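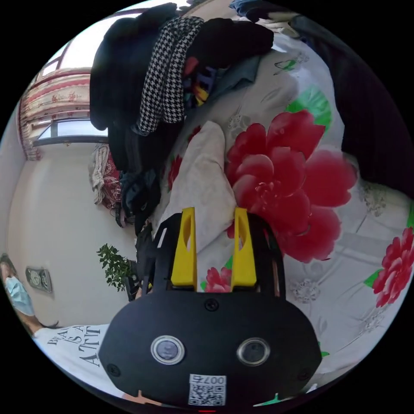

**Registration Opens for the Arero Municipal Finance and Investment Forum**

ARERO, August 5, 2019 — The Firik Association of Town and District Councils today opened registration for its annual Municipal Finance and Investment Forum, to be held in October at the Arero Civic Hall. The forum will bring together elected officials, town clerks, finance officers, lenders and private developers to discuss how local projects are planned and paid for.

The theme of this year's forum is "Projects Ready to Build." Member councils have been asked to present only those projects for which land title, zoning approval and a basic cost estimate are already in place. The Association adopted this rule after several investors reported that proposals shown at earlier meetings were still years away from a decision.

A total of 187 local authorities are members of the Association and may send delegates. The exhibition floor can receive up to 1,000 visitors a day. Space will be assigned in the order that completed applications are received.

**Program**

The opening day will be given over to council presentations. A selection panel has chosen 12 projects for the main hall, among them the Kela bus terminal and market, the renewal of the Mösli water treatment works, and a serviced industrial site on the northern edge of Arero. Each presenting council will have a private meeting room for talks with interested parties after its session.

The second day will consist of 11 workshops on subjects that include municipal bonds, land leases, property tax collection, procurement rules and the public reporting of debt. Workshops on bonds and land leases will be offered in the morning and repeated in the afternoon. Places in all workshops must be reserved in advance.

A site visit to Kela is planned for the closing day. Buses will leave from the Civic Hall and return in the early evening. Delegates who wish to join the visit should say so on the registration form.

**Support for smaller councils**

The Association will cover the registration fee for two delegates from any member council that has not attended in the past three years. Travel and lodging remain the responsibility of the council concerned. Requests for fee support must be signed by the town clerk and submitted with the registration form.

"Small towns have sound projects and very few chances to show them to lenders," the Association said in a statement. "We want those councils in the room, with their figures prepared and their questions answered before any agreement is signed."

**Registration and press access**

Registration forms and exhibitor terms are available from the Association's offices in Arero and Mösli. Members of the press may attend all main hall sessions free of charge upon showing valid credentials. Workshops and private meetings are closed to the press.

**About the Association**

The Firik Association of Town and District Councils represents local government in the Firik region. It provides training, legal guidance and shared purchasing services to its members and speaks for them in discussions with the regional government.

**Contact:** Press Office, Firik Association of Town and District Councils, Arero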